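Trimalura Hand Evaluation Guide
Section 7: Book and file organiser trial

Use this section to compare a candidate hand with the reference hand on flat, thin objects. Complete the wrist calibration in Section 6 before you start. The head camera and the fixed room camera must both be recording. 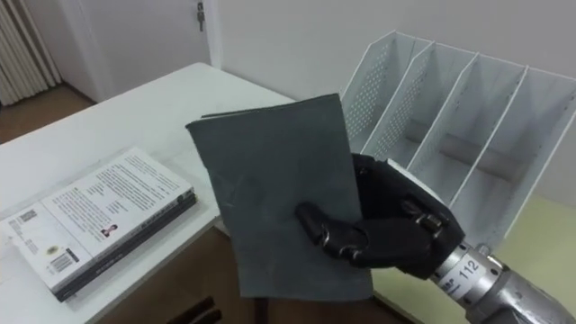
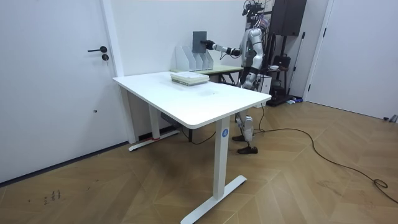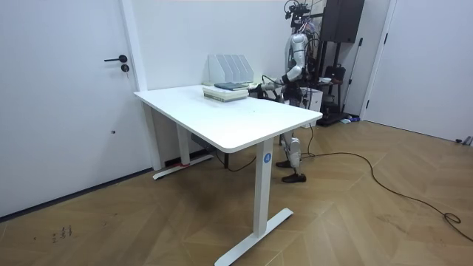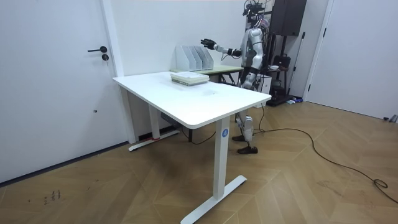

Figure 7-1. Book and organiser trial. First picture: head camera. Remaining pictures: fixed room camera.

7.1 Setting up

1. Place the organiser on the rear table, against the wall, with all compartments empty.
2. Stack the books near the back edge of the desk. Keep the rest of the desktop clear.
3. Stand the robot at the right-hand end of the rear table, facing the work area.
4. Check that the arm can reach over the stack without the elbow touching the desk.
5. In Brivora, load the task file and select the hand fitted to the right wrist.

CAUTION: Keep floor cables away from the feet. Do not move a cable while the leg drives are powered.

7.2 Running the trial

1. Set the grip force limit to 100 in the hand menu. Use the same value for every hand.
2. Start with a soft-cover book. Grip it with the thumb across the front face and the fingers behind.
3. Lift the book and hold it upright above the organiser. Wait for the position reading to settle.
4. Lower the book into a compartment and open the fingers fully before withdrawing the hand.
5. Return the arm to the ready position and save the run.
6. Repeat until seven runs are saved, then change the hand and start again from 7.1, step 5.

Note: A soft cover may bend under the thumb. Record this as a deformation and let the run continue. Stop the run only if the book slips or the hand touches a divider.

7.3 Comparing results

Open the saved runs in Peleck and sort them by hand. Compare slip count, placing time and peak finger current. Runs with different force limits cannot be compared.

Error 347: finger position lost. Open the hand, cycle its power and repeat the run.
Error 487: head camera frames missing. Check the camera connector and discard the run.

Document revised 2025-04-18.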